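Grillance 1053 Workroom Dehumidifier
Section 3: Placement and First Use

This section applies to floor-standing units installed in workshops, craft rooms and tool stores. Read it in full before connecting the unit to power.
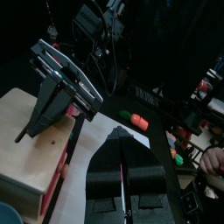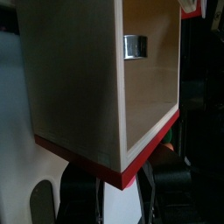 Orcombe, 1/14/21

3.1 Before You Begin

Damp air causes bare steel to rust and wood to swell. Vises, hand tools and wooden boxes are all affected, and damage may begin before water is visible on walls or windows. The unit is intended to hold a closed room at a steady level of humidity. It is not intended to dry a room after a flood or to replace repairs to a leaking roof.

CAUTION: The unit requires a grounded 240-volt outlet. Do not use an extension cord or a plug adapter. If no suitable outlet is present, have one installed by a licensed electrician.

3.2 Choosing a Location

1. Select a level section of floor that can bear the weight of the unit with a full tank.
2. Allow 600 mm of clear space in front of the air outlet and above the top grille.
3. Keep the unit away from sawdust, paint spray and open flame.
4. Check that the tank can be drawn out fully without striking a bench leg or door.
5. Close outside doors and windows. Inside doors may remain open if the adjoining room is also to be treated.

Note: Where the floor slopes, use the leveling feet supplied in the accessory bag. Do not place loose shims under the casters.

3.3 Standing Period

Units are shipped upright. If the carton has been laid on its side at any point during delivery, stand the unit upright and leave it unplugged overnight.

3.4 First Start

1. Remove the shipping tape from the tank and the rear filter door.
2. Slide the tank in until it clicks.
3. Plug in the unit. The amber light comes on.
4. Press POWER. The fan starts at once; the compressor starts after a short delay.
5. Press SET until the display shows the level you require. For general workshop storage, 50 percent is suitable.
6. Leave the unit running for a full day before changing the setting.

Note: The display shows humidity at the unit. A separate meter placed at the far end of the room may give a different reading. Follow the separate meter when adjusting the setting.

3.5 Continuous Drain (Optional)

A hose may be attached in place of emptying the tank by hand. Order Caruso hose kit 86.

1. Turn off and unplug the unit.
2. Remove the rubber plug at the rear and keep it for later use.
3. Push the hose fully onto the outlet and tighten the clip.
4. Run the hose downhill to a floor drain, with no loops or kinks.

CAUTION: Do not run the drain hose outdoors where it may freeze. From November until the end of the cold season, inspect the open end weekly.

3.6 Record of Installation

Enter the serial number, the location of the unit and the starting setting on the card inside the filter door. Warranty claims submitted without this card may be delayed. Questions concerning this section should be addressed in writing to Graziella Ferraro, Product Documentation, Beltarness.

Continue to Section 4: Filter Care.

Contact Beltarness | Copyright Beltarness, all rights reserved | Back to top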